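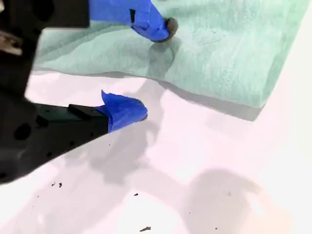
Pale green cloth on a white table. Cloth is all around you!

WHAT IS CLOTH MADE OF?

Look down. What are you wearing? Socks, trousers, a jumper maybe. All cloth. And all of it started out as something else completely. A plant, or a sheep, or a caterpillar, or even oil from deep under the ground.

Let's find out how it gets from there to your sock drawer.

First, fibres

A fibre is a very thin, hairy sort of thread. Pull a bit of cotton wool apart slowly. See the wispy bits? Fibres. One on its own is weak, you can snap it with no bother.

Cotton fibres grow on a bush. The bush has flowers, the flowers drop off, and then a round pod called a boll swells up. When it's ripe it bursts open and there's a white fluffy ball inside. The fluff is wrapped round the seeds.

Wool is from sheep, you knew that one. Wool fibres are crinkly so they trap air between them, and trapped air keeps you warm. Goats and alpacas and some rabbits give us wool too.

Linen is made from the stalk of a plant called flax. Blue flowers, quite tall. The fibres are inside the stalk and you have to rot the outside bit away to get at them. Smelly job!

Silk comes from a caterpillar, the silkworm. It spins a cocoon out of one long, long thread.

Polyester and nylon don't grow anywhere. They are mostly made from oil, in a factory. The stuff gets melted or turned to liquid and squirted through tiny holes, a bit like a shower head, and it sets into threads.

Then, twisting

Remember how a single fibre snaps? Try this. Get your cotton wool again, pull out a long wisp and roll it between your fingers and thumb so it twists. Keep twisting. Now tug it. Much stronger. The twist squeezes the fibres together so they grip each other and can't slide past.

That's spinning, and people have done it for thousands of years. They used a stick with a weight on, called a spindle. Spinning wheels came later. Now machines do it, very very fast, and the twisted thread is called yarn.
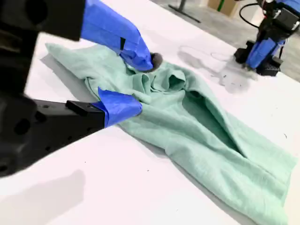 Weaving or knitting?

Two main ways to turn yarn into cloth.

Weaving uses 2 sets of yarn. One set goes up and down, that's the warp. The other set goes side to side, over and under, over and under, and thats the weft. Bedsheets are usually woven. So are jeans.

Knitting is loops. Each loop is pulled through the loop before it, row after row. Loops can stretch out and spring back, so knitted cloth is stretchy. T-shirts are knitted! Most people don't know that, because the loops are so tiny. Get a magnifying glass and look at an old one. You should see rows of little V shapes.

Towels are a special sort of weaving. Extra yarn is left sticking up in loops all over, and the loops soak up water. More loops, more water.
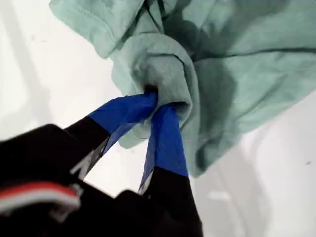

Cloth bends, folds and bunches up. Try that with a plank!

Why is cloth bendy?

Good question. A plank is one solid lump. Cloth is lots of thin yarns next to each other, and each one can bend and shift a tiny bit. Add up all the tiny bits and you get something you can scrunch into a ball.

It's also why clothes crease. Cotton fibres get bent over and stay bent. Heat and a bit of steam from the iron lets them move again so they go flat. Wool is springier, so the creases often drop out by themselves if you hang it up.

Where does the colour come from?

Dye. The old dyes came from plants, mostly. Woad leaves for blue, madder root for red, onion skins for a yellowy brown. Today most dyes are mixed from chemicals. Cotton can be dyed as fluff, as yarn or when it's already cloth.

Make your own weaving

You need a piece of stiff card, wool, scissors and a grown up for the cutting.
Snip 8 little slits along the top of the card and 8 along the bottom.
Wind wool up and down through the slits. Tape the ends at the back. This is your warp.
Take a differnt colour and go over, under, over, under to the end.
Next row do the opposite. Under, over, under, over.
Push the rows down with your fingers as you go, and keep going till the card is full.

Words to know
Boll: the pod that cotton grows in
Yarn: fibres twisted together
Loom: a frame or machine for weaving
Warp: the up and down yarns
Weft: the side to side yarns

MORE FROM BRANDBY JUNIOR
Why does soap make bubbles?
How a zip works
What's inside a pencil?
Buttons: more than 2,000 years of doing up your coat
Where does rain go?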